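Recording two-handed demonstrations with hand-held grippers
Posted by Mared Ifans, September 13, 2019

These notes cover how we record demonstrations on the Yorath project, where one person works both grippers and the robot learns from the recordings afterwards. They assume you have the recording software installed and both grippers charged.

Before you start

Wipe the lenses and check that the marker cube on each gripper is firmly seated. A cube that has shifted will spoil the tracking, and you won't see it until you replay the files. Set the cameras to 30 frames per second and fix the exposure by hand. Automatic exposure drifts when you turn towards a window.

Mapping the room

Take one gripper and walk it slowly around the work surface for a minute or two. Point it at things that stay put, such as railings, door frames and ceiling lights. Plain walls are no use for this. Save the map before you touch anything on the table.

Recording

Start both grippers, bring them together so that each camera gets a view of the other one's marker, and hold still for 6 seconds. Then move to your starting position and do the task.

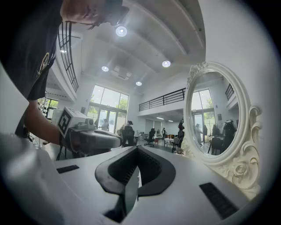 The other gripper, with its marker cube and camera module, as seen from the first one.

Keep your movements a little slower than feels natural. Close the fingers fully before you lift, and open them fully before you pull away. Try to keep your head and shoulders back - leaning in is hard to avoid on small objects, but it hides part of the background the tracker needs.

If you drop something, stop and discard that take. Don't pick it up and carry on.

How many takes

Masaru Honda trained our first policy on 130 takes of a single task and that was enough to get started. Move the objects between takes and swap who is demonstrating when you can.

Copy the files to the Ollolach drive at the end of each session, with your initials in the folder name. Tracking failures go in the shared log, with the take number.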